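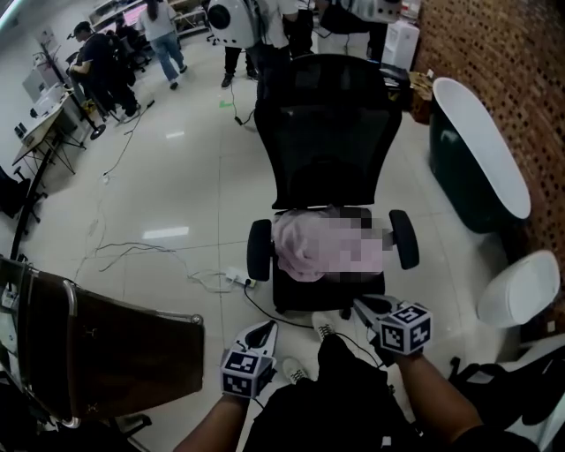 Rev. Apr 22, 2020. Replaces the email from Lionel. If you printed the old one, bin it, the cable order was wrong.

## 4. Setting up at home

Do section 3 first (pickup and sign-out). You need the desk, the phone base, the power strip, the laptop dock. Chair if you asked for one. Allow an hour, more if you're alone with the desktop.

### 4.1 Pick the spot

1. Wall outlet within reach. No extension cords daisy chained. Ever.
2. Desktop is 1,510 mm wide. Measure the wall before you carry anything upstairs.
3. Window to the side if you can. Not behind the screen.
4. Check the Wi-Fi standing right there. Two bars or less, pick another spot or ask for the long network cable.

> **Note:** Under a stairs is OK for the desk but not if you plan to stand at it. The Halonen goes up higher than you think.

### 4.2 Desk (Halonen)

1. Lay the box flat. Cut the tape, not the foam.
2. Legs out first. Feet on with the short bolts. Long bolts are for the crossbar, don't mix them.
3. Crossbar between the legs. Finger tight for now.
4. Desktop face down on the flattened box. Frame on top, line up the holes.
5. Wood screws by hand. No power driver, we have stripped three tops already.
6. Now tighten the crossbar.
7. Flip it. Two people.
8. Control box into the bracket, plug in the legs, then the keypad, then the wall.
9. Hold DOWN until it stops and the display blinks. Let go. Hold again till it reads a number. That's the reset, it won't move otherwise.

> **CAUTION:** Keep hands, kids and cats out from under while it moves. It does not always stop when it touches something.

> **CAUTION:** Don't lift it by the top. Lift by the frame.

Display reads E04? Unplug, wait a minute, redo step 9. Still E04, log it (4.6).

### 4.3 Chair

Mesh back ones with the headrest come assembled. Only adjust.

1. Sit all the way back. Feet flat.
2. Seat height: right lever up, weight off, let it rise. Knees about level with hips.
3. Armrests so your shoulders aren't up round your ears.
4. Headrest last. Most people set it too far forward.
5. Tilt tension knob, a few turns, try it, a few more.

Hard floor: ask for the soft casters. Carpet: the standard ones are fine. Keep cables out of the way of the wheels, they chew thru a power cord pretty quick.

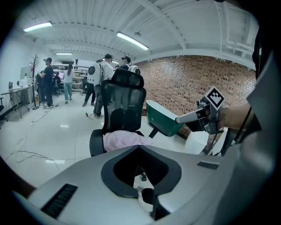
### 4.4 Phone base (Prekia)

1. Network cable into the port marked NET. The other one, PC, stays empty.
2. Power adapter. Only the one in the bag, the old adapters fit but they're the wrong voltage.
3. Wait for the solid light. First start can take a while, it pulls an update.
4. Enter your extension, then the pound key. Extensions now start at 300. Your old office one won't work from home.
5. Dial 104 for the echo test. Talk, wait, you should hear yourself back.
6. No echo: mute is on, or headset plug is only half in. Push it, it clicks.

> **Note:** Voicemail did not carry over. Record a new greeting. Keep it short and leave the building's front desk number off it.

> **CAUTION:** Emergency calls from the Prekia show the office address. Use your cell phone.

### 4.5 Laptop, dock, screen

1. Dock on the desk, left or right, whichever side the laptop port is.
2. Screen cable into the dock, not the laptop.
3. Dock power in. Then the dock cable into the laptop.
4. Screen stays black: pull the dock power, count to ten, put it back. Fixes most of them.
5. Top of the screen at eye level or a bit under.
6. Sign in to the Zimness VPN. Code goes to your phone. If you changed numbers call Tahmineh Jalali before you try, three wrong codes locks you out until the morning.

Power strip is rated 800 watts. Dock, screen, phone, desk, fine. Space heater, no. Kettle, no. Laser printer, also no.

Leave enough slack in everyting to raise the desk to full height. Run it up and down once and watch the cables while it goes.

### 4.6 Problems

- Anything with a sticker on it: log it in Fadbridge, under Home Kit. Sticker number in the subject line.
- Missing bolts: same. Don't buy your own.
- Damaged in the box: take a picture before unpacking any further, send it to Lionel Dunmore.
- Smell of burning or a hot plug: unplug at the wall. Call, don't log.

Keep the desk box if you've got room. Returns are open until August and it has to go back in the same foam.

Next: 5, Printing from home.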